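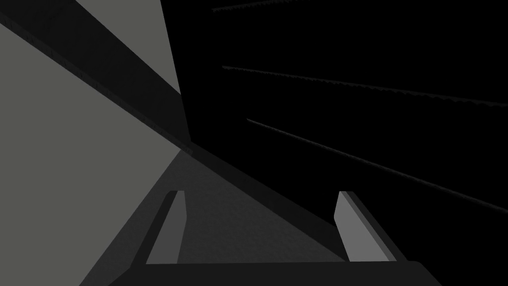

Can a student team change the simulated workcell before the first scored run?
Teams may change the arm's starting pose, the gripper opening and the camera view. The walls, the work surface and the lighting are fixed by the course and are restored each time the workcell is loaded.

Section 4. Preparing the Gripper in the Simulated Workcell

4.1 Purpose of this section

This section explains how a student team loads the Medrano workcell, checks the gripper and records a baseline run. It applies to all teams enrolled in the Presia Student Robotics Challenge, including teams that are taking part through a school club. Teams that have used an earlier release of the guide should read section 4.5 again, as the naming rules for run files have changed.

The steps assume that the Vutico simulator has been installed as described in section 2 and that the team has received its entry key. Work on the physical arm is covered in section 8 and may not begin until the baseline run has been accepted.

4.2 Before you begin

Confirm the following on the computer that will be used for scored runs:

The simulator opens without a license message.
The team folder is stored on the local drive. Runs saved directly to a shared drive may be incomplete.
The controller file is the one issued with this guide, dated March 19, 2023.
All other programs that use the graphics card are closed.

Note: Each team is permitted two workstations, but only one may hold the entry key at a time. To move the key, sign out on the first workstation and wait for the confirmation message before signing in on the second.

4.3 Loading the workcell

1. Start the Vutico simulator and select Student Workspace from the opening menu.

2. Enter the team's entry key. The team name appears in the title bar.

3. Select Load Workcell and choose Medrano Basic. Do not choose Medrano Practice, which does not save a run file.

4. Wait until the status line reads Ready. Input given before this point is ignored.

5. Open the View menu and select Wrist. In this view the fingers enter from the lower edge and point into the workcell. Both fingers should be visible, with an open gap between them.

6. If only one finger is visible, select Reset View. If the second finger is still missing, close the workcell without saving and load it again.

7. Leave the object list empty. Objects are added in section 5.

Note: The wrist view uses plain, untextured walls and reduced lighting, and large parts of it may be very dark. Teams should not raise the display brightness in the simulator settings, as this also alters the images passed to the controller.

4.4 Checking the gripper

The gripper check confirms that both fingers respond to the controller and return to the open position. One team member should operate the controls while another keeps the log.

1. Open the Gripper panel and set Mode to Manual.

2. Set Speed to 2. Higher settings are locked until the check has been passed.

3. Select Close. Watch the fingers until they stop moving.

4. Enter the position value shown in the panel in the team log.

5. Select Open. The fingers should return to the position they held before step 3.

6. Repeat steps 3 through 5 until four complete cycles have been logged.

7. Select Submit Check. The panel displays Passed or shows an error code.

Caution: Do not drag the fingers with the mouse while the controller is connected. The controller will try to correct the position, and the arm may be driven into the work surface. A collision is recorded in the run file even when it takes place during setup.

If error code 408 is displayed, the controller did not answer in the time allowed. Stop the controller, restart it from the team folder and begin the check again at step 1. Cycles logged before the error may not be carried over. If the same code is displayed after a restart, save the message log and send it to the course office with the team name.

4.5 Recording the baseline run

The baseline run contains no object and no grasp. Judges use it to compare later runs by the same team.

1. Set Mode to Automatic.

2. Select Record, then Start. The arm follows the fixed path supplied with the workcell.

3. Do not change the view, resize the window or open another panel during the run.

4. When the status line reads Complete, select Save Run.

5. Name the file with the team name, an underscore and the word baseline, all in lowercase letters. A team named Avia would save the file as avia_baseline.

6. Upload the file through the team page. Keep a copy in the team folder until results are published in June.

Note: A baseline run may be replaced at any time before the first scored run. The earlier file must be withdrawn on the team page before a new one is uploaded.

4.6 Team log entries

The log for this section must show who operated the controls, who kept the record, the position value for each cycle and any error codes received. Corrections are made by drawing a single line through the entry and writing the new value beside it. Logs kept as spreadsheets must have change tracking turned on.

Team advisors may explain any step in this section but may not operate the controls during the gripper check or the baseline run.

Continue to section 5, Adding Objects to the Work Surface.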